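In Defense of the Half-Finished Hobby

Posted March 2019

I have a closet in my apartment that I don't open when company comes over. It isn't full of anything scandalous. It has a ukulele in it, a sourdough crock, two left-handed linocut tools (I'm right-handed, long story), a bag of gray wool that was going to be a sweater, and a Portuguese workbook with the first 11 pages filled in. My handwriting on page one is gorgeous. By page 11 it looks like I was writing on a bus, and I may have been.

For years I felt pretty bad about that closet. I'd hear my mother's voice every time I walked past it, saying the thing she said about piano and swim team and the one winter I was going to be a magician. "You never stick with anything." She wasn't wrong! I could do one card trick and I could do it badly.

But I've been thinking about it a lot since December, when I gave up on pottery after six lessons, and I've come around to an opinion that my family finds very annoying. I think quitting hobbies is fine. I think it might even be good for you, and I think we've let the people who run marathons set the rules for everybody else.

Let me back up and tell you about the pottery. The studio is called Plolarow, it's over a tire shop, and you pay for ten lessons up front (this matters later). The first night I made a bowl. It was a terrible bowl, thick as a brick on one side, but I drove home with clay in my eyebrows feeling like I'd been on vacation. Second lesson, same thing. Third lesson, I learned to make a handle. Then somewhere in there I started getting a little bit good at it, and I noticed I was looking at the clock.

By lesson six I was sitting at the wheel thinking about groceries. I made a perfectly decent mug. I washed my hands, went home, and never went back, and that left four lessons on the table that I'd already paid for. My brother-in-law cannot get over this. He brings it up at dinner. He would have gone to all four and hated every minute, and he'd have felt like he won something.

I don't get that. The money was gone either way. What I still had was four free evenings, and I spent one of them asleep on the couch with the dog on my feet – a great evening, no notes.

What I love is the beginning of things. I love not knowing what the tools are called. I love the first trip to the store where you stand in the aisle holding two kinds of glue. There's a stretch at the start of any hobby where you're learning so fast that you can feel it, and after that there's a long flat stretch where you get better by tiny amounts for years. Some people adore the flat stretch. My neighbor has been growing the same kind of dahlia for 30 years and will tell you what went wrong with them in any given summer, and I could listen to him all day. I just don't want to be him.
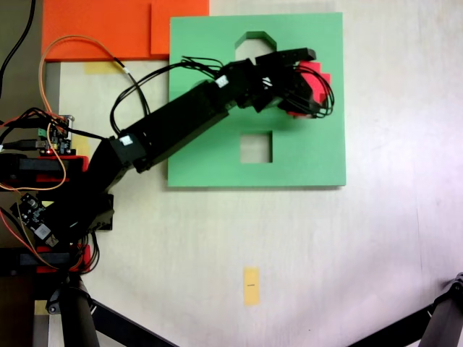
Red block, green board, black arm.

The trouble is that we talk about hobbies the way we talk about jobs. You're supposed to have goals. You're supposed to "level up." I downloaded an app called Skistotent to help with the Portuguese and it sent me a little sad message each time I skipped a day, and then a sadder one, and by the end I was hiding my phone under a pillow to avoid being looked at by it. I wasn't trying to move to Lisbon. I wanted to know how to order a pastry and what the verbs were like. I know both of those things now, more or less, and I'm glad I do.

And people want you to sell it! You can't knit a hat anymore without somebody telling you to open a shop. I brought a loaf of bread to work once, one loaf, and before lunch I'd been given a business name and a pricing plan. That's a kind compliment, I know it is, but it put me off bread for a month. The minute I pictured myself making 30 loaves a week I didn't want to make the one.

Now, there's a fair argument on the other side, and my sister makes it better than I can. She says the good part of anything is past the point where it gets boring. She plays cello. She says for the first several years it was mostly squeaking and a sore neck, and then one night it turned into music, and if she'd quit when it got dull she'd never have found out what she was missing. I believe her. I've heard her play and I've cried in a folding chair about it.

So sure, maybe there's a version of me who stuck with the ukulele. I hope she's having fun. But my sister has one cello, and I have a whole pile of small things I know a little about. I can tell when a mug was made by somebody who knew what they were doing. I know why a linocut comes out backwards. I know enough about sweaters that when I see a hand-knit one on the train I want to stand up and salute. Paying attention to other people's work is worth something to me, and I picked it up by being bad at the same work for a few weeks.

I do have a couple of rules, and I'll admit they came from getting it wrong. I borrow or buy used (I bought the linocut kit new from Hoxha, the art store downtown, and I'm still sore about what it cost). I don't quit on people. If I've told somebody I'll be in their choir for the holiday concert, I'm in the choir through the holiday concert, even if I'm mouthing the high parts. And I try to pass the stuff along when I'm done with it, which I'm clearly behind on, see closet.

The wool went to a friend last weekend, so that's a start. She'll finish the sweater, she finishes everything. Meanwhile I've signed up for a beginner birding walk out at Jindunness, and I don't own binoculars, and I can't tell a sparrow from a finch. I've been looking forward to it all week.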